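Datos > Relaciones exteriores > Visitas oficiales > README

Compartido 11 veces | 5 comentarios

# Registro de visitas oficiales de cancilleres y viceministros

Versión publicada el 12/5/19

## Presentación

El presente conjunto de datos reúne los desplazamientos al exterior de ministros de Asuntos Exteriores, viceministros y enviados especiales, tal como fueron anunciados por los gobiernos respectivos. Lo mantiene el Observatorio Ranano de Política Exterior, con el apoyo técnico de Corudeo, que aloja los ficheros y gestiona las solicitudes de corrección.

El registro se limita a visitas bilaterales y a reuniones ministeriales de organismos regionales. Quedan excluidas las cumbres de jefes de Estado, las escalas técnicas y los viajes de carácter privado, aun cuando hayan dado lugar a declaraciones públicas.

## Contenido

La distribución consta de los siguientes ficheros:

- `visitas.csv`: una fila por visita.
- `delegaciones.csv`: composición de la delegación por rango, sin nombres propios.
- `fuentes.csv`: comunicado o nota de prensa que respalda cada fila.
- `paises.csv`: tabla de códigos y denominaciones oficiales en español.

La codificación es UTF-8 y el separador, el punto y coma. Las fechas siguen el orden año, mes y día.

## Campos de `visitas.csv`

- `id_visita`: identificador estable. No se reutiliza tras una baja.
- `pais_origen` y `pais_destino`: código de la tabla de países.
- `rango`: ministro, viceministro, enviado especial o encargado.
- `fecha_salida` y `fecha_regreso`: según comunicado oficial. El regreso puede figurar vacío.
- `motivo`: texto breve, normalizado conforme al vocabulario Krawczyk, que distingue 7 categorías.
- `estado`: anunciada, realizada, aplazada o cancelada.
- `comunicado_conjunto`: sí, no o sin información.

En las giras con varios destinos se asigna una fila a cada país y se repite el valor de `id_gira`. Las visitas de un solo destino llevan ese campo vacío.

## Procedimiento de elaboración

La recopilación parte de las agendas públicas de las cancillerías y de los comunicados emitidos antes y después del viaje. Una visita se da por realizada únicamente cuando existe un documento posterior de cualquiera de las dos partes. Las informaciones de agencia se admiten como indicio, pero no bastan para modificar el campo `estado`.

Cada fila es revisada por dos personas. Las discrepancias se resuelven con arreglo al manual de codificación, y la decisión se anota en la columna `observaciones`. El emparejamiento de duplicados se efectúa con la herramienta Lodasness, configurada para proponer coincidencias sin fusionarlas.

La edición actual cubre 70 países de origen.

## Limitaciones conocidas

La cobertura es desigual. Varias cancillerías retiran sus agendas al cambiar el gobierno, y en tales casos el registro depende de copias archivadas que pueden estar incompletas. Las visitas a países en situación de conflicto suelen anunciarse con el viaje ya iniciado, por lo que la fecha de salida puede diferir en un día de la real.

La categoría «consultas políticas» del campo `motivo` agrupa encuentros muy distintos entre sí. Se desaconseja emplearla como variable única en análisis comparados.

El registro no mide la importancia de una visita ni sus resultados. La ausencia de comunicado conjunto no debe interpretarse como señal de desacuerdo.

## Licencia y cita

Se autoriza la reutilización con reconocimiento de la fuente. La cita recomendada es: Observatorio Ranano de Política Exterior, *Registro de visitas oficiales de cancilleres y viceministros*, con indicación de la versión consultada.

## Correcciones

Las solicitudes deben indicar el identificador de la visita y adjuntar el documento que justifique el cambio. No se tramitan peticiones basadas en testimonios sin respaldo escrito. Las modificaciones aceptadas se incorporan a la edición siguiente y constan en `CAMBIOS.md`.

## Publicaciones relacionadas

- Vocabulario Krawczyk de motivos de visita: guía de aplicación
- Registro de acreditaciones de embajadores
- Tratados bilaterales: fechas de firma y de entrada en vigor
- Notas de la edición de diciembre

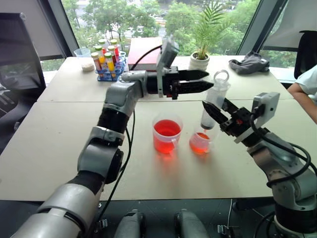 Ranano debería separar las visitas aplazadas sin nueva fecha de las que ya la tienen fijada. Con un solo valor en `estado` no hay manera de saber cuáles siguen en pie, y en mi copia he tenido que añadir una columna a mano.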